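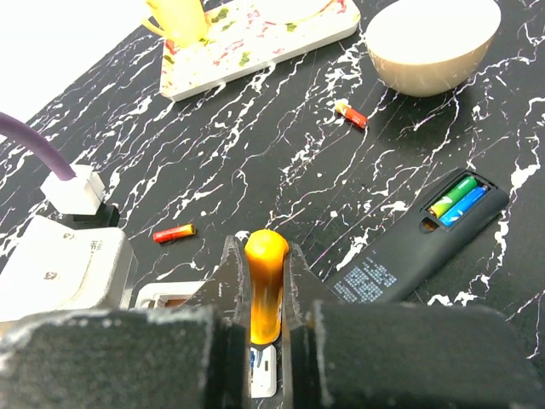 Loubna Cherkaoui asked in her first design review why a planner should be allowed to call a grasp finished when the only evidence was that the fingers had stopped closing. The question is still in our requirements document, as item 2.

Ivari writes control and perception software for small robot arms. We do not build arms. Our customers already have one, usually with a parallel gripper and a camera at the wrist, and they need it to handle small parts on cluttered tables: battery cells, remote controls with the compartment open, cups and bowls that must stay where they are.

The software comes in three packages.

Cirnero is the perception layer. It takes the wrist camera stream and keeps a list of object poses, each with a confidence value. When the fingers cover part of an object, the last good pose is held and its confidence decays until the object is seen again. Glossy surfaces and veined tabletops are part of the regression set, which holds 391 recorded scenes.

Saber is the planner. It reads the Cirnero list, proposes grasps, and rejects any approach path that passes too close to a cable or a neighboring object. Replanning runs at 20 Hz. A grasp is reported as held only when finger position and the image agree.

Lernuvska is the tooling: log replay, calibration, and a viewer that steps through camera and joint data on one clock. Customers get the same build we use.

Younes Ouazzani maintains the release branch. Releases are cut twice a year, and the second one is frozen in December. Interface changes are announced one release ahead.

Our office is on the upper floor of a print works built in 1951. Visits are by appointment. Bug reports should include a Lernuvska log and the calibration file.

Page last revised 2026-08-20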